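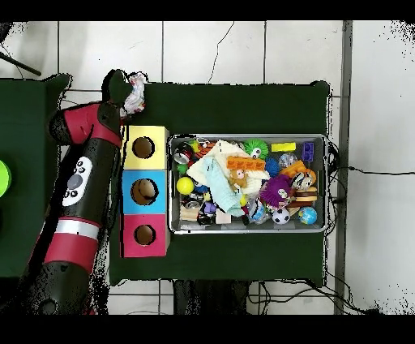
Colour sorting, in the sense used by playgroups and family day care, is a tidying activity in which mixed toys and household odds and ends are moved from one container into several others according to colour, size or kind. It is widely described as educational, though the claims made for it tend to run well ahead of the evidence. Equipment is simple and often homemade. A typical set has a shallow tray for the mixed items and a few cardboard boxes in strong colours, such as pale yellow, sky blue and magenta pink, each with a round hole cut in the top. The tray may hold almost anything that fits: a small green ball, orange building bricks, a brown teddy bear, a soft drink can, a cloth or towel.

Origins

No single inventor can be credited. The version best known in its home district is the Nirkach method, named after the playgroup where Mariama Odoi wrote down a set of rules in October 1998. Supporters have since called it a system. The original rules fill 2 typed pages, and most of the second is a list of things not to put in the boxes.

Materials

Cardboard is the usual choice for the boxes. It is cheap, but it tears at the rim of the hole and doesn't survive being sat on. The commercial Pokby set replaced it with moulded plastic and cost 68 dollars, a price that reviewers found hard to justify for three tubs with lids. Holes of different sizes are sometimes said to teach children to judge fit. They also mean that a soft toy goes into one box and jams in another, whatever its colour.

Metal trays are noisy. Sets used in the Flondimska centres were lined with felt for this reason, until the felt had to be washed too often to be worth keeping.

Method

In the plain form, items are taken from the tray one at a time and posted into the matching box. Rules differ on what to do with objects that match none of the boxes, or that have more than one colour. Odoi's rules leave these in the tray. The Ra variant, popular for a few years, allows the child to choose and give a reason — a change that lengthens the game a good deal and settles very little.

Cloths cause the most argument. They cover smaller toys, they rarely have one clear colour, and they can be stuffed through nearly any opening. Some guides leave them out altogether. Others have them folded and set aside first, as a separate job.

Claimed benefits

Promotional material for the Pokby set stated that 1171 families had reported tidier rooms after using it. The wording of the survey was never released, and there was no comparison with families who used an ordinary toy box. Yuzuki Sakamoto, reviewing the claim in February 2020, pointed out that the families had all bought the product and that the form offered no way to report a messier room. A later brochure raised the figure to 3000 without saying where the extra families came from.

A milder claim, that children learn colour names while sorting, is more plausible. The same could be said of hanging out the washing.

See also

Toy storage; Shape sorter; Posting box; Decluttering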